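Why did the delivery robot stop?

Hello again! If you've written in to our robot page before, you'll know I get a lot of questions about robots that win things, robots that dance and robots that might one day do your homework (sorry, no). But last month a reader asked me something much better. She wanted to know what happens when a robot gets it wrong.

So today I'm going to tell you about the time one of mine did.

I work with a robot called Musari. Musari has wheels, a box on top for parcels, and a camera so it can see where it's going. It isn't very big and it isn't very fast. Its whole job is to carry small things along a street from one building to another, and stop if anything gets in the way. I work on the bit that decides when to stop, which I think is the most important bit, though my friend Yae Ebihara works on the wheels and she'd tell you something different!

What went wrong

One morning we sent Musari off down a long, straight street with a box of library books. Off it trundled. Then, part of the way along, it stopped dead.

We waited. Sometimes a robot stops because a cat has wandered out, and once the cat has gone the robot carries on. But there was no cat. Musari just sat there with its little warning light blinking. After a bit it rolled forwards the length of my hand, and stopped again. Then it did the same thing again. It looked like somebody playing Grandmother's Footsteps all on their own.

Then came the part I didn't like. Musari decided that the middle of the road was no good, and it turned to go round whatever it thought was there. It bumped its front wheel against the kerb, tried to climb it, and tipped. The lid popped open and the library books slid out all over the road.

Nobody was hurt. The books were fine too, apart from one about volcanoes that got a bent corner. But I pressed the big red button on my controller (every robot we work with has one, and it cuts the power to the wheels straight away) and we carried Musari home.

Being a robot detective

When a robot makes a mistake, you can't ask it why. I mean, you can ask, but it won't say anything. What you can do is look at what it remembers. Musari keeps a log, a kind of diary that it writes in all the time. The diary is very boring to read. Mostly it says things like "wheels turning, path clear, wheels turning, path clear". Melur Ong and I sat down with a packet of biscuits and scrolled until we got to line 2364, and there it was: "obstacle ahead".

Obstacle is a grown-up word for something in the way. So what was in the way? The diary also keeps the pictures from the camera, so we had a look.

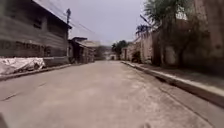 The road ahead, as the robot's camera sees it. Can you spot anything you'd stop for?

I couldn't either! There are no cars on that road, no people and no animals. There's a pile under a white sheet over by the building on the left, but there's loads of room to go past it. You or I would walk straight down the middle, humming.

Melur thought it might be the crack in the ground, because cracks are long and dark and a camera can mix them up with a stick or a wire. That was a really good guess. We tested it by drawing pretend cracks on our workshop floor in charcoal and sending Musari over them. It didn't mind them one bit. We were quite cross with it by then, to tell you the truth, because our floor was filthy.

My guess was the white sheet. I thought Musari might have seen something bright and been startled. So we put an old bed sheet over some boxes and drove past it again and again. Nothing. Musari couldn't have cared less.

The answer was in the corner

It was Nanami Shimada who cracked it. (We have two Nanamis. The other one is Nanami Yokoyama, and it does get confusing at lunch.) She'd been looking over our shoulders and she said, "What's that dark bit down there?"

Have another look, right down in the bottom left corner. There's a dark, blurry shape. It's very easy to miss, and Melur and I had both missed it, because we were so busy looking down the road. It isn't on the road at all. It's the edge of Musari's own body!

Try this. Close one eye and look straight ahead. Now, without moving your head, look down towards your nose. There it is, a big blurry lump. Your nose is in your view all day long, but your brain knows it's yours and doesn't bother you about it. You don't jump out of the way of your own nose.

Robots need to be told about their noses. We do it with something called a mask. It isn't the dressing-up sort. It's a map of the camera picture with certain parts coloured in, and the coloured-in parts mean "this bit is you, so ignore it". Musari had a perfectly good mask. But two days before the bump, we'd taken the camera off to clean it and screwed it back on a tiny bit crooked. The body had moved in the picture and the mask hadn't. So a sliver of robot was poking out past the coloured-in part, and Musari thought, help, there's something right next to me!

That's why it kept shuffling forwards and stopping, too. It was waiting to leave the thing behind. But how can you leave your own nose behind? Wherever Musari went, the thing came along.

Was it a bad mistake?

I've thought about this quite a lot. Stopping when you aren't sure is what I want a robot to do. If Musari had stayed put and called for help, I'd have been a bit late with some library books and that would have been that. I'd much sooner have a robot that stops for nothing than one that doesn't stop for somebody's foot.

The steering was the bad part. Musari believed in something that wasn't there, and then it did something risky to get away from it. Suppose there had been a person with a pushchair on that pavement. I did not sleep brilliantly that night.

What we changed

First of all, Musari now checks its own nose every morning before it's allowed outside. It takes a picture in front of a plain board and compares it with the mask. If they don't match, it won't budge, and it plays a sad tune that Yae chose. (I've asked her to change the tune. She won't.)

It also has a new rule about things that follow it. If an obstacle stays in exactly the same spot in the picture while the wheels are turning, Musari stops properly and sends me a message. No shuffling, and no going round.

And it isn't allowed to climb kerbs any more. If it feels a bump at the front wheel it stops and waits for a human, even if that human is eating her sandwiches.

We've tried it on 400 pretend trips inside the computer, with the camera knocked crooked in all sorts of ways, and then on the workshop floor. Asuka Sekiguchi did the knocking. She enjoyed it a bit too much.

Something to try at home

You'll need a friend, a cardboard tube and some sticky tape. Tape a little strip of dark paper across one edge of the far end of the tube, so it pokes into the view. Shut one eye, look through the tube with the other, and turn slowly on the spot. Ask your friend to hold up a dark pencil somewhere in the room while you turn.

Which dark thing moves across your view, and which one stays in the same place? The one that stays put is part of your "robot". Now you know how Musari's new rule works! Please don't walk about while you're looking through the tube, or you'll be the one bumping into kerbs.

If you come across a delivery robot when you're out, give it some space and let it get on. If it's tipped over, don't pick it up, as the wheels might start turning. Tell a grown-up, and look for a phone number on the side.

Next time I'm answering a question about whether robots can get lost. They can, and I've got a story about a roundabout.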